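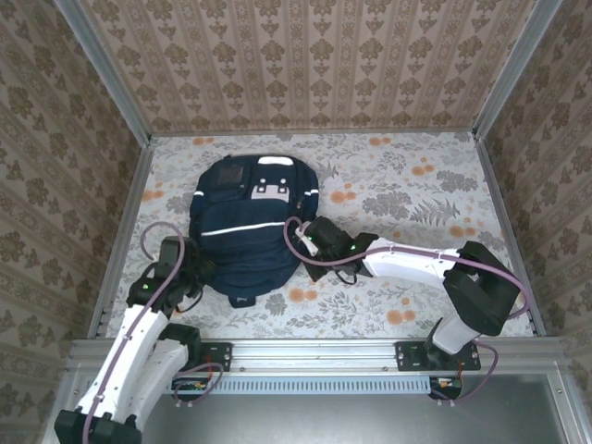

Navy blue backpack, laid flat. Reflective stripe across the lower front, shorter reflective strip along the upper edge.

Search the gallery
Search by item, color or set number
Go

Bags and Packs: Daypack Set

This page covers the daypack portion of the Stuvari soft goods gallery. The full gallery holds 1,616 entries, of which 28 are backpacks. Entries are sorted by closure type, then by color. The pack on this page is entry 10 in the backpack group.

Notes were compiled by Birutė Vaher and checked by Amos Lyons. Where a feature cannot be judged from the picture, it was taken from the handling sheet and is marked as such.

Position

The pack lies flat, with the top toward the far wall. All entries in this group are shown in the same orientation so that front panels can be compared from one page to the next. The floor panel is white with gray fern and leaf motifs and orange flowers. A dark pack separates well from a light ground. Pale gray and cream packs in this group are shown on a plain dark panel and are listed under a separate heading.

Front panel

Main color is navy blue. Near the top center is a light gray rectangular panel with two small black loops. A small dark square patch is set near the upper left. The handling sheet lists neither as a load point. Do not hang the pack by the loops when storing it. Use the top handle (handling sheet).

Reflective trim

Two pieces are visible. The short one is white and runs along the upper edge. The long one runs horizontally across the lower front. For the gallery index, trim is recorded by position and direction only. Brightness is not recorded, as it depends on the angle of the lamp and has caused wrong matches between entries in the past.

Lower edge

A small dark strap tab hangs from the bottom edge. Iveta Malý has asked that tabs be left hanging free in all entries. A tab folded under the body changes the outline and makes the bottom seam look thicker than it is.

Handling sheet, summary

Closure: zipper, main compartment.
Lining: plain, not removable.
Fill during handling: none. Packs are emptied before they are laid out.
Straps: shoulder straps folded under the back panel, adjusters at full length.
Storage: flat or upright, not compressed.
Cleaning: damp cloth on the outer fabric. No solvent on reflective trim.

Laying out a soft pack

The same steps apply to every pack in the group.

Open the main compartment, remove any packing paper and close the zipper fully. Bring both shoulder straps to full length and fold them behind the body. Set the pack down front side up. Press from the center outward to push out trapped air, then square the side seams. If the front panel bows, open the zipper by a finger's width, press again and close. Straighten trim that has curled. Loose tabs are left alone.

Packs with a stiff back board lie flat with little work. Packs without one tend to slump at the shoulders. This can be reduced with a sheet of thin card inside the main compartment, provided the card is narrower than the back panel and does not show at the zipper.

Index terms for this entry

backpack; navy; reflective trim, horizontal; panel, gray, top center; loops, paired; strap tab, bottom

Related sets

Kurkska set: shoulder bags and messenger bags.
Noiphan set: drawstring bags and gym sacks.
Eltside set: hard cases. Handling notes for that set are kept by Ivars Strazds and follow a different layout.

Revision notes

The index terms were revised in May 2019. The former term "safety stripe" was replaced by "reflective trim" in all backpack entries. Searches on the old term still return the correct pages. Eldana Gebretsadik is extending the same change to the Kurkska and Noiphan sets, with completion planned for September.

Corrections should quote the set name and the entry number. Gallery entries are limited to 1,000 words of notes, handling sheet included.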